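Clonis Cups and Tumblers: the Gallery
March 16, 2022

I'll say at the start that I don't trust tableware launches. Every spring a maker puts out a range of cups, gives it a soft-sounding name, and tells us it will change the way we have breakfast. It never does. I have had the same mugs since I moved to Stallondale and my breakfasts have gone on being the same breakfasts.

Still, readers kept asking about the Clonis range, so I sat down with it for longer than I wanted to, along with some things from Jaidee and Kerkau that get sold next to it. My notes are below. I paid for the cups myself and I'm not on anyone's mailing list, or not willingly.

The pitch from Clonis is "a cup for every hand". I have two hands and they are both quite ordinary, so perhaps I'm not the person they had in mind. The booklet runs to 26 pages. I read it twice looking for the bit that says whether you can put the things in the dishwasher, and found it on the back cover in grey type on a grey ground. You can, on the top rack, "with care". I'd like to know what care means once the door is shut.

Plastic first, as it's the cheapest and the one people fight about. The fans say it's light, it bounces and it doesn't chip. All true of the picnic beakers my parents bought decades ago, which cost next to nothing and didn't come in a drawstring bag.

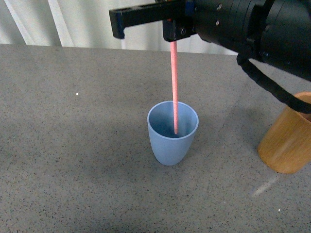
The shape is where I start to grumble. A cup that is wide at the rim and narrow at the foot looks lovely on a shelf and then you have to live with it. Put anything tall in it and the weight goes up and out. The light blue is a nice enough colour, I'll give it that, and it will hide limescale better than clear plastic does. Whether it will still be that blue after a year of hot washes is another matter, and I've been let down by pale plastics before.

Then there is the question of straws and stirrers. Pink against pale blue is a pairing that belongs at a child's party, and that's fine if you are having one. What I object to is being told that a long straw is "designed to work with" a cup. Any straw works with any cup. You put one in the other. Kerkau charges extra for a set in matching colours and I can't find a single thing they do that the plain ones don't, apart from being harder to replace when one goes down the back of the drawer.

Wood next. I know people who adore wooden cups and I've tried hard to be one of them. They feel warm in the hand and they make no racket when you put them down. They also need drying by hand, they need oiling, and if you forget one in the sink overnight you'll be sorry. The Jaidee leaflet calls this "a relationship with the object". I have enough of those.

My honest use for a wooden cup is to keep things in. Pencils, teaspoons, the scissors that live in the kitchen. It's good at that and it never needs washing.

A word about worktops, as I had three letters on the subject in October. Speckled grey is sold as the surface that never shows a crumb. I've lived with one and it's quite right, it doesn't show them. They're still there. You find them with your sleeve. If you want to see how clean your table is, buy a plain one, and if you'd sooner not know, buy the speckled.

On capacity, Jaidee lists its large tumbler at 600 millilitres, filled to the very top. I don't know anyone who fills a cup to the very top and then picks it up. Take off a finger's width for real life and compare that with whatever you already own.

So would I buy any of it again? The plain plastic, possibly, on its own and without the bag, if the price came down. The wooden one I'd want as a present from somebody else. The straws I'd leave in the shop.

Letters are welcome, including the cross ones. If you've had a Clonis cup through the dishwasher every day for a full year, please write and tell me what colour it is now.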